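Guides > Faltum Workshop Dehumidifier > Section 3: Siting and first run

Section 3: Siting your dehumidifier and running it for the first time

By now you should have the Faltum unpacked, the packing tape off the float and the castors pressed home until they click (see Section 2 if any of that sounds unfamiliar). It is tempting to plug it in straight away, and we do understand, but please give it a little time to stand upright first. If it travelled on its side in the back of the car, leave it until tomorrow and have a cup of tea instead.

Choosing a spot

1. Pick a level piece of floor, as near to the middle of the workshop as you can manage without tripping over it. A corner will do if a corner is all you have.
2. Leave a clear hand's width behind the machine and a good deal more at the front, where the dry air comes out.
3. Keep it well away from the bench grinder, the table saw and anything else that throws dust. The filter will cope with ordinary fluff, but sawdust clogs it in no time.
4. Check that the lead reaches a wall socket comfortably. Do not use an extension lead that is still wound on its reel.

Caution: Never stand the machine on a bench or shelf. It is heavier when the tank is full, and a knock can send the whole lot over.

Closing up the room

5. Shut the windows and outside doors. If there is a draught under the door, a brush strip or even an old towel will make a surprising difference.
6. Leave cupboard doors and tool chest drawers ajar for the first few days, so the air can get to the backs of things.
7. Move cardboard boxes away from outside walls. Cardboard holds on to damp like nothing else, and it will keep the machine busy for no good purpose.

Finding the cold surfaces

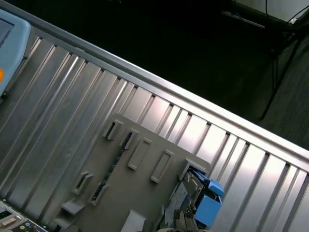
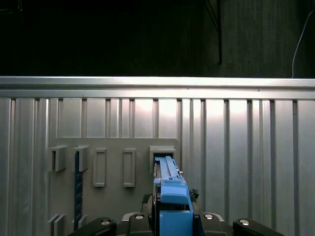 Moisture in the air settles first on whatever is coldest, and in most workshops that means bare metal and single glazing. Before you switch on, go round with a dry cloth and wipe down anything that feels cold to the back of your hand. Flat surfaces are quickly done, but ribbed metal like the silver wall in both pictures wants more patience, and you will get on best by working along the grooves with the cloth folded over a finger. Give any rail running along the top a wipe as well while you are there. Bleddyn Powell, who wrote the first version of this guide, always did his window frames last so that the cloth didn't carry black specks on to everything else, and we have never found a better order.

First run

8. Push the tank in until the red light goes out.
9. Switch on at the wall, then press the power button and hold it until you hear the fan.
10. Turn the dial to 3 and leave it there. Higher settings are noisier and cost more, and you are unlikely to need them outside a very wet spell.
11. Empty the tank when the light comes back on. In the first week you may be doing this every day, which can be rather alarming, but it settles down as the walls dry.
12. Once the tank is taking noticeably longer to fill, turn the dial down to 2.

Note: The machine will stop and start by itself as it defrosts. A faint gurgle for a while after the fan stops is quite normal too.

The hour counter

Press the fan button twice to see how long the machine has run in total. Make a note of the reading at the start, particularly if you bought yours second-hand. The one in Meirion Cadwaladr's garage read 2,657 hours when he first looked and 3,129 when we came to revise these pages, and it still has its original filter frame (the filter itself has been washed many times over, with cool water and no soap).

Caution: Unplug the machine before taking out the filter, and let the filter dry completely before it goes back.

If the red light stays on after you have emptied the tank, take the tank out again and check that the float moves freely. Quite often it has been caught on its peg. Should that not cure it, turn to the fault table in Section 6.

Related sections
Section 2: Unpacking and fitting the castors
Section 4: Connecting a permanent drain hose
Section 5: Cleaning and washing the filter
Section 6: Fault table
Storing the Faltum over the summer

Faltum Workshop Guides | Contact us | Copyright Faltum, all rights reserved | Back to top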